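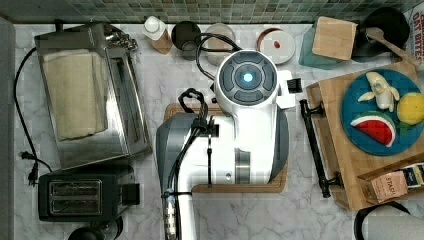
Counter status, 12/11/24. Toaster oven, toaster, towel, cutting board.

1/ A thread about owning two appliances that make toast, and about how I'm supposed to pick one.

2/ The case against me is simple. The toaster oven makes toast. The toaster also makes toast. They live one right next to the other like neighbors who don't speak.

3/ The toaster oven came first. Stainless, bought used off a guy in Gellurano who was moving out and wanted it gone by noon. It does pizza, fish sticks, half a tray of cookies. It also does toast, in the sense that you put bread in and go fold laundry.

4/ The black two-slot was a wedding present from my cousin Jinlong Jiang, who has strong feelings about breakfast. Two slots, one lever, done before the coffee is. I would save it from a fire.

5/ My wife's position is that the oven stays because it can do everything. My position is that I eat toast every single morning and have made fish sticks twice since September.

6/ We are now at the measuring stage of the marriage. I got out the tape. Moving the toaster into a cabinet frees up a patch of marble big enough for a cereal bowl. We have plenty of places to put a cereal bowl.

7/ On the towel. It lives folded on top of the toaster oven. It is beige. It comes off before anything gets switched on, and that's a house rule with a note on the fridge, written in capitals, addressed to me.

8/ I've asked whether the towel could live on a hook. The hook is for the good towel. The good towel has never dried a dish.

9/ On cords. There's a black one running down the left side of the counter and I've been told to "deal with it." I went to the hardware place on Arai Street and came home with a bag of 100 cord clips. I have used 3.

10/ The cutting board stays out. Light wood, rounded corners, no argument from either side. It's the only thing on that counter we both like, so naturally it gets moved every time somebody wants to look under it for crumbs.

11/ Speaking of crumbs, gray veining on white marble hides them beautifully. I consider this the stone's best feature. The brochure talked about "timeless elegance" and left that out completely.

12/ The little green, gray and tan tiles on the wall were here when we moved in. We planned to rip them out the first year. I've since defended them to three separate dinner guests.

13/ Somebody will ask why not one nice machine that does both. We looked. The store on Nanness had one for $700 and it had an app. I don't want my bread to have a login.

14/ Current ruling: both stay until New Year's, towel stays where it is, I finish the cords. 97 clips available if anyone local wants some.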